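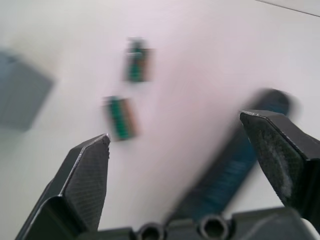

Figure 1. View from the wrist camera, gripper open, with two small green parts on the table.

Keeping a Two-Finger Gripper in Good Order: Setup and Upkeep of the Sorting Cell
Sheyla Nina and Recep Türkmen
Hemton Technical College, Automation Workshop II
Submitted June 25, 2023

1. How we came to this project

When the project list went up in January, most of our classmates went for the ones with a nice big goal in the title, and we ended up (very happily, as we now think) with the one that simply said "cell maintenance." The cell is a small robot arm on a bench with a two-finger gripper and a camera at the wrist. Everyone in the workshop calls it Overo, after the name an earlier class gave to its control program, so we will call it that too. Its work is to pick small electronic parts off a tabletop and put them where they belong, and over the fall term it had become rather bad at it. Our instructor, Ms. Abdelaziz, asked us to find out why, put it right, and leave behind notes that the next pair could follow without having to come and find us.

2. The state of the cell at the start

We spent our first two sessions just watching, which felt lazy at the time but was probably the best thing we did all semester. Overo would go down over a part, close, and come up with nothing, or come up with the part hanging at such an angle that it dropped on the way over. We ran a set of 33 picks in a row without touching any settings, so that we would have something to compare with later, and 5 of them failed. We had guessed it would be worse, to be fair to the machine, but the failures nearly all came with the smallest boards, and those were the parts it was supposed to be good at.

We also looked back through the camera pictures saved by the program. Figure 1 is fairly typical of them. The fingers come out comparatively sharp, while the parts on the table are blurred, and anything longer, like the dark blue object running off behind the right finger, turns into a streak. For somebody looking at the picture it is no great trouble, but the program has to find the edge of a part, and a smeared edge can be read in more than one place.

3. The fingers

The two fingers are shaped differently at the tip – the left one comes to a beveled point and the right one is broad and flat, rather like a chisel. It took us a while to get used to that, and Recep at first marked it down in the notebook as damage! With a pair like this, the height of the tips matters a good deal, and when we laid a steel rule across them we found that the right finger was sitting a hair lower than the left. It touched the table first and pushed the small boards along before the grip had closed.

We took both fingers off, cleaned the mounting faces with alcohol and a lint-free cloth, and put them back with the rule held across the tips while the screws were tightened a little at a time, going from one side to the other. The first try was no better than before because Sheyla tightened one side fully before starting the other. The second try came out level.

The inner face of the right finger has a lighter patch on it, dusty or scuffed, which shows in Figure 1 as well. We would suggest that the next group keep an eye on it. Our own rule is to wipe both inner faces before each session and to run a fingertip over them with the power off. If a step can be felt, the finger should be changed.

4. The camera and the waiting time

Because the camera rides along with the wrist, it moves whenever the arm moves, and it goes on shaking for a moment after the arm has stopped. The old program took its picture straight away. We added a wait of 400 milliseconds between the end of the move and the picture, and then, feeling cautious, we tried 1000 milliseconds as well. The longer wait gave pictures that looked the same to both of us, and it made the whole cycle tiresome to stand beside, so we went back to the shorter one.

Please note that the wait only applies to the picture used for finding a part. Pictures saved during travel are still blurred, and we left those as they were.

5. The routine we now follow

Before switching on, clear the table of tools, pens and anything else that is not part of the job. Wipe the table and the inner faces of the fingers. Check that the finger screws are snug, by hand with the short key and never with the long one. Lay the rule across the tips. Then switch on, open the gripper all the way, and look at one camera picture before starting a run.

The written sheet is in the Rerkalance folder on the workshop computer, together with the spare screws list. (Rerkalance is the name of the shared drive, and we have no idea where it came from either.)

6. What is left to do

After the work on the fingers and the waiting time we repeated the same set of picks and had one failure, on a board that had been put down very close to the table edge. We did not have time to look into it properly. We would also have liked to try a second pair of fingers with matching tips, and Ms. Abdelaziz has said the next group may order them. The old fingers should be kept in the drawer under the bench, labeled left and right.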